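Hellden Laboratory, Disassembly and Reassembly Group
Notebook entry, Pallora workcell
Thursday, January 5, 2023

Subject: Pose correction from wrist camera before memory module handling. Revised method and result of the offline comparison.

Purpose

The July protocol located the computer chassis once, at the start of a task, from the fixed camera. All later motions were computed from that single estimate. The entries for that period record that errors at the memory slots were larger than errors at the drive cage, and that they grew when the case had been shifted during an earlier step. The present work tests whether a second estimate, taken from the wrist camera immediately before the approach, reduces the error at the slots. The task set remains the same: processor, memory and hard drive, each with a fixed position in the parts tray.

Setup

The tower lies on its side on the aluminum bench with the side panel removed, and the parts tray stands to the left. The sensor module is clamped to the arm with the two-screw bracket. The cable to the module must keep a wide loop. A short loop pulls on the bracket when the last joint turns, and the calibration is then no longer valid.

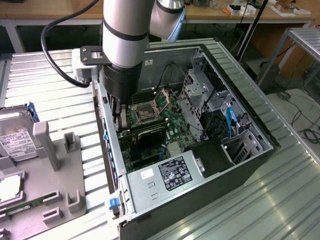
The calibration between hand and camera was repeated before any data were taken. The procedure is the one in the Lozano notes, with the board placed at the height of the motherboard and not at the height of the bench. Colleagues who repeat this work should observe that difference. A calibration made at bench height gave acceptable numbers on the board and poor ones inside the case.

Method

1. The fixed camera gives a coarse pose of the chassis from the outline of the case and the drive cage.
2. The arm moves to a viewing position over the motherboard with the fingers open.
3. The wrist camera image is matched against reference features. The pose is corrected in the plane of the board and in rotation about its normal. Height is left as given by the coarse estimate.
4. The approach is computed from the corrected pose. Force limits are unchanged from July.

The choice of reference features took most of the morning. Cables were excluded entirely, as their position differs from one case to the next and sometimes between two views of the same case. The socket retention frame is a strong feature, but the load levers are not to be included in the template. The white latch tabs at the ends of the memory slots give good contrast and are close to the place where accuracy is needed. The blue retention clips along the expansion covers are easy to find by color and fix the rotation well, being far from the socket.

A mask is applied to the lower part of the wrist image so that the gripper linkage is not matched to the board. The first version of the mask was drawn for one finger opening only. It has been replaced by one that is computed from the reported opening.
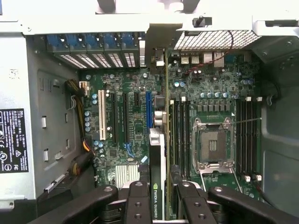
The graphics card requires separate treatment. It stands well above the plane of the board, and its edge shifts in the image by a different amount from the features around it. When points on the card were allowed into the match, the correction was drawn to one side. The card is now removed from the template by a fixed region. This is a weak solution and will fail for a chassis with a different card. A proper treatment would use the height of each feature, and the Orix matching package already accepts such input.

Data

The comparison used the stored wrist images from the July series, 3,447 in total. Of these, 644 were set aside for testing and were not consulted when the template or the mask was drawn. The split was made by session, so that views of one placement of the case do not occur on both sides.

Result

On the test images the corrected pose was closer to the hand-labeled slot position than the coarse pose in every session. The gain was largest in sessions where the case had been moved after the first estimate, as expected. In sessions where the case had not been moved the gain was small, and I would not claim it as meaningful without repeated labeling by a second person.

Rotation remains the weaker part. With the blue clips outside the view, the rotation estimate rests on the latch tabs and the socket frame alone, and the spread increases visibly in the plots. The viewing position has therefore been changed to keep the clips inside the image.

No statement is made here on insertion success. The result concerns position error on stored images only, and it should be cited in that form.

Open points

The hand labels for 2 sessions are doubtful and should be redone before the figures are sent to anyone outside the group.

The feature height input in Orix is to be tried with the card left in the template.

The viewing position has been saved under a new name in the Pallora configuration. The old one has been kept and must not be overwritten, as the July results depend on it.

Live trials are to begin with 5 placements of the case, memory slots only, at reduced speed.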